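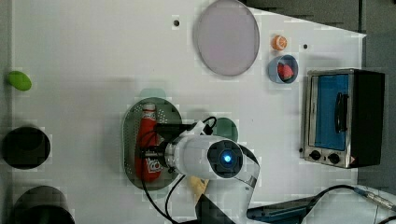
Step 4: Checking the wrist view before you label a grasp

If you've followed Keisha Montoya's notes this far, your Herkgate episodes are sorted and you're ready for my favorite part (put the kettle on, it takes a while!). Open the wrist video next to the overhead one and step forward until both fingers touch the object. Mark that frame as "contact," then go on 16 frames and mark "hold."
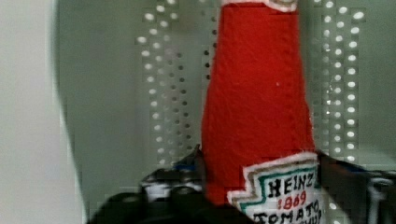
Wrist view of a hold on the felt ketchup bottle.

Soft toys give a little, so look for a dent in the fabric and take your time over it. Save your marks, then move on to Step 5.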